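The Inventory of Room 407

The Residential Services Office at Tremthorpe maintained a procedure for unclaimed rooms, and the procedure ran to eight pages. Ravindran Kurian had written most of it. When the resident of Room 407 failed to return from leave at the end of June, and two letters sent to the forwarding address had come back unopened, it fell to him to appoint an officer to make the inventory. He appointed Gobnait Breathnach, who had been with the office for nearly 20 years and whose handwriting was considered the clearest on the staff.

The procedure required that nothing be moved until it had been entered. It required that articles be recorded where they stood, in plain terms, without remark as to their value or their probable use. The officer was to be attended by one witness. Miss Breathnach asked for Oranuch Hemmin, a junior clerk from the Stelleck annexe, on the grounds that she was quiet and owned a good pen.

They went up after the morning post. The key turned stiffly, and Miss Breathnach made a note of this for the maintenance section before she went in.

The resident had been a Miss Zoila Apaza. The register gave her occupation as translator and her next of kin as an aunt, Socorro Quintero, at an address in Cabrera. The register also showed that she had paid her rent on the first of each month, that she had once complained about the radiator, and that she had later written to withdraw the complaint and apologise to the radiator. The second letter had been filed with the first.

"We begin at the table," said Miss Breathnach. "One always begins at the table."

Miss Hemmin uncapped her pen. The table was round and made of a light wood, with a grain that swirled across it like water going over stones. She wrote down "table, round, wooden" and waited.

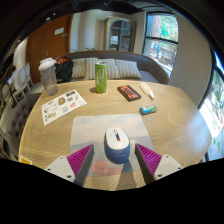 The table in Room 407, with the couch behind.

"Computer mouse, white and navy blue," said Miss Breathnach. "On a mat. The mat is printed with sky."

"Sky and clouds?"

"Put clouds. It is a different article without them."

Miss Hemmin put clouds. The procedure did not favour adjectives, but it did not forbid them, and she had noticed on the way up that the senior officer was walking more slowly than she did at the office.

They proceeded to the drink can, which was tall and lime green, with a silver top and dark marks on its side as though something had clawed it. It was entered as "can, drink, one". A flat black case with a red panel gave more difficulty. Miss Breathnach thought that it might hold a harmonica. The procedure stated that closed containers were to be opened only in the presence of the Head of Section, and so the matter could not be settled that morning. Miss Hemmin wrote "case, black, contents not examined", and found that she was sorry to write it.

"Did anyone hear her play?" she asked.

"That would be a remark," said Miss Breathnach. She bent to look at a white tube lying at a slant near the case. After a moment she added, "The gentleman below wrote to us in the spring about music. He wished to know whether it could be made a little earlier, as he retired at nine."

The tube was entered, and after it a small packet in teal, blue and white, which might have been gum or might have been mints. They agreed upon "packet, small".

On the other side of the table was a clear shaker bottle with a white lid. There was something cloudy left at the bottom of it. Miss Breathnach regarded it for some time. She had cleared the rooms of people who had planned their going, and their bottles had been rinsed and put away, and their couches had been bare. On the couch in Room 407 the striped cushions were set side by side, cream and grey, and a black backpack with a reddish top leaned against the last of them.

"She has left her bag," said Miss Hemmin.

"Enter it when we reach it, please."

In front of the bottle was a sheet of stickers. They were cartoons, very small and brightly coloured, in rows that did not quite keep to their lines. The procedure was clear that items of a kind might be entered as a single article where their separate value was trifling, and Miss Hemmin had already written "stickers, sheet of" when the senior officer put out a hand and held it just above the page.

"For whom does a translator buy stickers?" said Miss Breathnach.

It was a remark, and she had made it aloud before a witness. Miss Hemmin considered whether it ought to be minuted. She turned instead to the copy of the register, which she had been given to carry, and read the entry for next of kin again. Under the name of Socorro Quintero there was a second line in pencil, so faint that the office typist had passed over it. It gave a child's name, Nesia, and the words "if I am delayed".

Neither of them spoke. Somewhere below a door was opened and shut, and a person went along the corridor with a trolley.

The procedure provided that a room was unclaimed when the resident had given no indication of an intention to return. It did not say where the indication was to be looked for, or how faintly it might be written. Mr Kurian would have an opinion. He had drafted the clause himself, on page six, and was proud of it.

Miss Breathnach took the sheet from her colleague and read it through from the top. Then she signed it, wrote the hour beside her name, and across the foot of the page, in the clearest hand on the staff, she added: "Inventory suspended. Resident delayed. Aunt to be telephoned."

They left everything where it stood. At the door she stopped and asked Miss Hemmin to make a further note for the maintenance section, concerning the radiator.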